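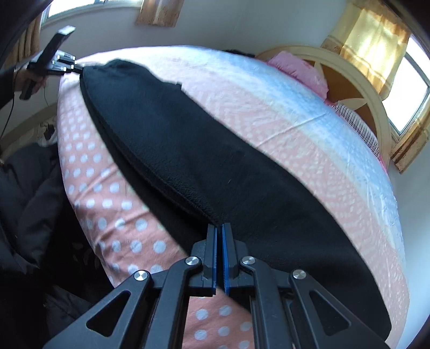
Knitwear folding has one variable that matters more than the others, and it is tension along the fold line. A knit recovers slowly after it is pulled, so an edge set under uneven load will creep for several minutes and the stack ends up leaning. My usual surface is a bed, which has no hard edge to square against. The printed sheet makes up for some of that. With a long black knit laid diagonally across pink with white polka dots, a row of dots gives a fair reference line, and a deviation in the doubled edge shows up quickly. The piece is held at two opposite ends, one at the near edge and one far corner, and drawn taut before anything is turned over. Slack goes toward the pillows, never toward the foot.

I keep two methods in rotation. The first is the Kaler fold: halve lengthwise, sleeves in, then thirds. The second is the Vergara, which starts from the diagonal and puts the bulk in the middle third. Kaler gives a flatter packet. Vergara gives fewer creases across the chest but needs more surface, and on a soft mattress the middle third tends to sink.

Dark knits are harder to judge than light ones. Shadow inside the fold reads the same as the fabric, so I check the rim by touch – a doubled edge is plainly thicker than a single one. Fuzzy surfaces also grip the sheet. Lift and place them; dragging pulls the sheet along and adds creases underneath.
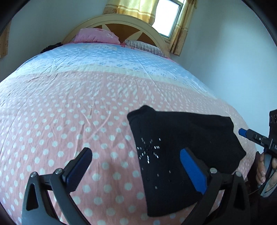 Hencombe Textile Care Club – Folding and Storage Section

With the black piece folded down, the outline still has a step on its right side and a corner that runs out to a point. A packet with that shape should not go into a drawer. Open the last turn only, bring the point in, and close it again. Lengthwise fold lines in the sheet are harmless, but the shorter creases can print through to a thin knit if it is left there under weight.

For storage I use the Ciltari shelf boxes, part numbers 2112 and 2794. The 2112 takes a Kaler packet with no adjustment. The 2794 is deeper and suits the Vergara. I limit either one to 40 percent fill for heavy knits and refold everything in September.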